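Backlund Desk Organizer Set: A Lot of Trays for the Money
Reviewed Wednesday, June 11, 2025

I have owned a lot of desk organizers, and most of them ended up in a closet holding other desk organizers. So I came to the Backlund set with low hopes and a messy desk. The company says it will "give every object a home." My objects have had homes before. They keep leaving.

The set comes in one flat box and has 12 pieces: four shallow trays, two deep ones, three small cups with straight sides, a pen channel, a letter rack, and a lid that fits the two deep trays and nothing else. It costs 104 dollars at full price. I paid full price, which I mention so that you know where any bitterness comes from.

Setup

There isn't much. The letter rack slots together in a minute or so. The trays come finished, with a sheet of small rubber feet that you stick on yourself. Mine went on crooked the first time and wouldn't come off without leaving glue behind. At this price the feet should be on already. Backlund sells a pack of spare feet on its site, which suggests I am not the only one.

The booklet has layouts for different kinds of desks, with names like "Writer" and "Studio." I tried the Writer layout for a week. It puts the letter rack exactly where my elbow goes. After that I put things where I wanted them, and the set got better right away.

The shallow trays

These are the best part of the set and I would buy them alone if Backlund sold them alone. They don't. The sides are high enough to stop a pen rolling out and low enough that you can see what's in there from your chair. One holds my mail, one holds cables, one holds the things I'm supposed to return to other people. The fourth is empty and I have been told by the booklet to leave it that way as a "landing zone." It has been a landing zone for receipts.

The corners are square inside, so dust collects there and a cloth won't reach it. A rounded corner would have fixed this. The Lara trays I used before had rounded corners and cost less than half as much, though they also bowed in the middle after a summer by the window.

The deep trays

I don't like these. Anything that goes in is lost. I put a stapler in one in the first week and bought a second stapler in the third. The lid makes it worse. With the lid on you have a box, and I already own boxes.

They do stack, and the stack is steady. If you have supplies you touch twice a year, fine. That isn't what a desk is for.

The pen channel

A long narrow trough, sold as the star of the set. It holds pens lying down in a single row, and it looks very good in Backlund's ads, where there are always five pens, all the same. I have more pens than that and they are not the same. Anything thick, such as a marker, sits on top of the others and rolls off the end. I went back to a cup after a few days. The channel now holds a ruler.

How it compares

I kept my older Unness set on the other half of the desk for a month so I could switch between them. Unness is plain, the finish scratches if you look at it, and the pieces slide around. But it takes up less room, and I found I was reaching to that side more often. The Backlund pieces are heavier and stay put. They also want space. The full set laid out flat covers most of a normal desk, and I have a fairly big one. With all of it in place there was just enough room left for a laptop and a cup of coffee, as long as I didn't want to write anything down.

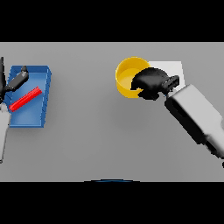 Less is the better approach with any of these sets, and it took me too long to accept it. A desk needs a place for long things, a place for small things, and a lot of bare surface between them. One blue tray with a red rod in it, a yellow bowl well over to the right, gray tabletop in the gap: that is close to the layout I ended up with, and it uses two containers. Color helps too. Backlund makes this set in "sand" and "stone," and I can't tell the two apart in the evening. When every tray is the same beige you have to read the contents each time. With two strong colors your hand learns where to go within a few days.

I swapped one of the Backlund cups for a cereal bowl from the kitchen, and it does the job better. You can get your fingers under a paper clip in a bowl. In a straight-sided cup you end up tipping the whole thing out.

Wear

Some 200 days in, the shallow trays look nearly new. The letter rack has a wobble. Two of the rubber feet have gone missing, so one tray rocks when I drop my keys in it. The finish on the lid has a ring from a mug, my fault, and nothing I've tried has lifted it.

Istska, the store I ordered from, took three weeks to deliver and sent a survey before the box arrived. They have it marked down now and then. The last sale I saw was in September, and it was still too much.

Should you get it?

If you have a very large desk and not much to put on it, maybe. I'm keeping the four shallow trays out and the rest has gone in the closet. I'd give it 3 out of 5, mostly for the trays. If Backlund ever sells those by themselves, in a color, I'll look again.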